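Friday, quick one

Back from Pesside with sore feet and no dinner in me. Writing this before I forget the lot.

Went for the Shuzhen Liao show at Curen. Two rooms, bad stairs, free coffee. I'd seen her small ink pieces online and figured I knew what I was getting. Nope. The whole back room is paper - torn bus timetables, glued edge to edge and then sanded down until the numbers go soft. 1,719 sheets according to the handout. I believe it. You stand close and catch a time here and there, 6 something, a street name, then it drifts off again.

Didn't love the front room. Six framed drawings, all hung too high, glass throwing the window back at you. Maybe come in the evening.

Osian James was there putting up labels for the next one (he shows in January, go see it). He told me she glued the big piece on the floor of the old Morgan print shop, on her knees, all winter. Wouldn't let anyone help. He also said the price list says 645 for a small drawing and did I want one. I did. I do. I have rent.

Talked to a guy by the door who hated it. "It's wallpaper." OK, but I'd live in a room with that wallpaper. We argued for a bit and then he held my coat, so no hard feelings.
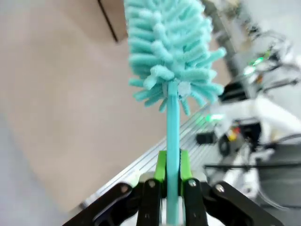 If you're going

Take the 100 bus, get off at Tanus, walk back down the hill. Door is on the side, not the front. Ring twice. Bags go on the hooks, they're strict about it becuase of the paper.

Handout is worth grabbing, the essay is short and pretty good - skip the first page tho.

More on the drawings next week if I get back there. Eating now.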